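Notes from the Mollah open day in Trosstead, thread. I went for the simulation demos, skipped the keynote, and stayed until they turned the lights down.

**1/** Format: 10 stations, 20 minutes each, small groups. Station 6 was the one I'd signed up for, tabletop manipulation in simulation, run by Iolanda Brandão. No slides. She had the simulator up on a big monitor and took requests.

**2/** The work is picking small objects off a cluttered table with a single arm and a parallel gripper. The policy is trained and tested in the simulator first. The control software is called Botemell, built in-house.

**3/** What I wanted to see was the approach. Most demos I've been to start with the gripper already lined up over the part. Brandão let it run from a random start pose and left the approach at normal speed.
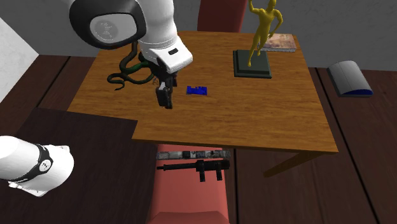

**4/** Approach height is set per object from the estimated top surface, plus a fixed clearance. For flat parts the clearance matters more than the grip force. Too low and the fingertips drag on the table, too high and the fingers close on air.

**5/** Someone asked about cables. Simulated cable is expensive to compute if you want it to bend properly, so they treat most coiled items as rigid shapes for collision. She was upfront that this is a shortcut and that it will bite them when they move to hardware.

**6/** Clutter is generated, so the rooms look odd. Furniture, ornaments and models get dropped in from a library and the colours are shuffled. The point is to stop the policy from learning that a target is always the only thing on a clean surface. Fair enough.

**7/** My question was about reach. With the base mounted low and beside the table, the far corners should be close to the limit of the workspace. Answer: yes, and the planner rejects those targets before moving. I'd have liked to see the rejection rate by table position. They log it but hadn't plotted it.

**8/** She then switched to a wider view so we could follow the elbow as well as the wrist. Much more useful for judging a planner. You can't tell whether a path is sensible by watching the fingertips. 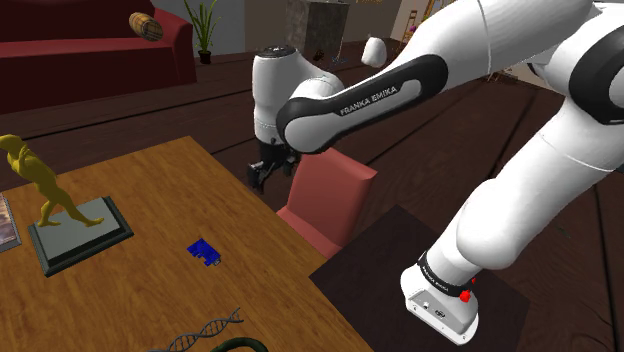
**9/** Elbow position is left to the planner, with a cost on getting near joint limits. A fellow from Asmont wanted to know why they don't fix it. Her reply was that a fixed elbow blocks too many grasps once there's tall stuff on the table.

**10/** On sim-to-real: they have 2 arms in the lab behind the demo area, which we weren't shown. Friction and camera noise are randomized in training. Contact on thin parts is still the weak spot, in her words "the part we trust least".

**11/** Things I'd have changed. The monitor was at chest height, so the back row saw shoulders. No printed handout with the settings. And 20 minutes is short once people start asking about collision models, we ran over and the next group had to wait in the hall.

**12/** Things I'd keep. Live runs, random starts, and a presenter who will say "don't know" to a direct question. She did that twice, once on gripper wear and once on licensing for Botemell.

**13/** Coffee was in the loading bay. Parking is off the back lane, the front gate is locked after 4 pm. They're planning another one in January and sign-up goes through the Mollah mailing list. I've asked for the reach plot and will add it under this post if it turns up.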